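Desktop computer assembly

Desktop computer assembly is the work of fitting a processor, memory and other parts into a computer, most often onto a motherboard inside a metal case. It is taught in repair courses, practiced at home by hobbyists, and - to the delight of many people who try it - can be learned with very few tools.

Processor and socket

The processor is the part that gets the most respect, and it deserves it! It sits in a square socket under a metal retention frame, which swings open on a hinge. The chip is lowered straight down, never slid, with its corner mark lined up to the mark on the socket. The contacts underneath are tiny, and a bent one can keep the whole machine from starting.

Practice boards

Beginners often start on a practice board, a flat panel with a simple socket and memory slots. The Gruvville repair workshop opened its first bench of these in April and now lends out 11 of them. A learner can seat and remove the same stick 100 times without risking a working computer.

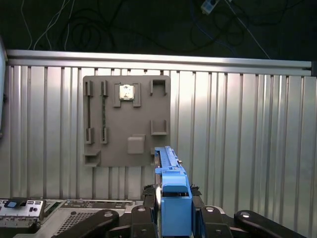
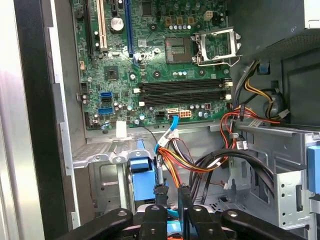 Nélida Rivadeneira

Memory

Memory modules go into long, narrow slots with a latch or clip at each end. On a real motherboard the latches are opened first, the notch in the module is matched to the ridge in the slot, and both ends are pressed down evenly until the latches close. It's a wonderfully satisfying click. Where there are two slots, matched modules are usually preferred, and the board's manual says which slot to fill first if there is only one.

Other parts of the board

A coin-cell battery keeps the clock and basic settings alive when the power is off. Expansion slots take added cards - older boards may offer both PCI and the faster PCI Express. SATA ports connect drives through thin, flat cables, and power connectors are shaped so that they fit only one way around.

See also: Memory module; CPU socket; Computer case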